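The Snack Corner

By Refugio Contreras

Nobody plans where they eat toast. You plan the dining table, you save for it, you argue over whether it should seat six or eight. Then you eat standing up, or on the end of the sofa with a plate on whatever is nearest.

So, a feature about whatever is nearest.

It began with a letter. Mrs Kazlauskienė of Prostham wrote to us last September to say that in 18 years of reading these pages she had never seen a room with food in it that anyone was going to eat. Bowls of lemons, yes. A fig cut in half. Never a slice of bread on a plate. She enclosed a drawing of her own front room with an arrow pointing at a small cupboard and the words MY TABLE REALLY.

Fair enough. I went and looked at small rooms. Flats over shops, a shared house in Wilton, rooms where the sitting and the eating and the drying of laundry all go on inside the same four walls. What I wanted to know was simple. Where does the plate go?

On the cabinet, mostly. A low square one, dark, shoved hard into the corner next to the couch. Bought for something else. Records, shoes, chargers. Within a week it has a plate on it and that's that, it's a table now.
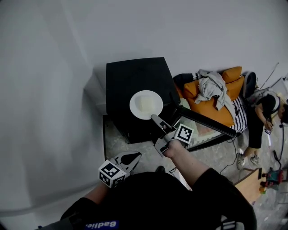 Black is a good colour for the job and a bad one. Good because a white plate looks smart on it, even a plate with one pale square of something on it and nothing else. Bad because of crumbs. Wipe it twice a day or stop caring. I have tried both.

Height matters more than colour. Too low and you are folding yourself in half for every bite. The trick is to sit down on the couch first, with your arm where it naturally falls, and measure to the floor from there. Take that number to the shop. Not the other way round, which is how I came to own a Vasholm side table that comes up to my ear when I'm sitting down. 428 pages in that catalogue and I picked the one for giants.

Then the couch itself. If you eat on it, cover it. A striped cloth thrown over the lot, black and white, does two things for you: it comes off and goes in the wash, and the stripes hide a good deal between washes. Plain cream hides nothing. I would sooner sit on a striped sheet than on a sofa I'm afraid of.

Cushions — go for one colour and make it a loud one. Orange is having a moment, and against black and white it does all the work, so you needn't buy another thing. Three is plenty on a small couch. Any more and they live on the floor. And let the throw be crumpled, please. Folding a throw into a neat third over the arm is a hobby, it isn't housekeeping.

What about the floor? Bare speckled concrete turns up more and more, in new flats and in old workshops made into flats. People say it's cold. It is cold, in my experience, buy slippers. But drop a buttered slice on it, pick the slice up, one wipe, done. Try that with a wool rug.

Glass is the one I'd be careful with. Black-framed panels look lovely and plenty of people lean them against things on the floor and mean to hang them later. Later doesn't come. Put it up or put it where no foot goes, and keep the corner by the couch clear for teh person carrying the plate.

Now the other end of the journey, where the food gets warm.

A small kitchen has room for one thing on the worktop and for most of us it's the microwave. I used to be snobbish. I am no longer. A black one against a white wall, on a pale grey top, looks perfectly decent, and it shows splashes less than the white one my mother had, which went the colour of tea.

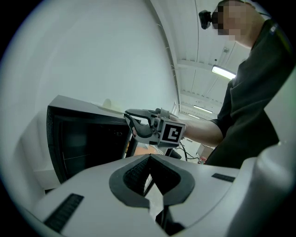
Check which way the door swings before you buy. Everyone forgets. A door that opens towards the wall gives you a slot to post your dinner through. One that opens into the room wants space beside it, and somebody will always be standing in that space. Open it in the shop. Pretend to put a plate in. You will feel silly for a second and pleased for years.

The top of the microwave is a shelf, whatever the booklet says. Well, read the booklet. Some need air above them, and some get hotter than you'd think. If yours is fine with it, one small thing, near the back. The trouble starts with the second thing. Then there's post up there, and a bannana, and you can't find your keys.

A few odds and ends that didn't fit anywhere.

Plates. White, plain, round, the cheap sort. You can replace one without hunting for the pattern.

Wires. Run them down the back of the cabinet and along the wall if you possibly can. A thin one across bare floor is hard to see with your hands full.

Money. The shared house in Wilton gave me a budget of 100 pounds for the lot, cabinet and cloth and cushions, all second-hand, and we got there with change left for bread. You could spend 300 and get the same corner with fewer scratches.

I wrote back to Mrs Kazlauskienė and asked what she kept in the cupboard, the one with the arrow. Tablecloths, she said. Eleven of them, ironed.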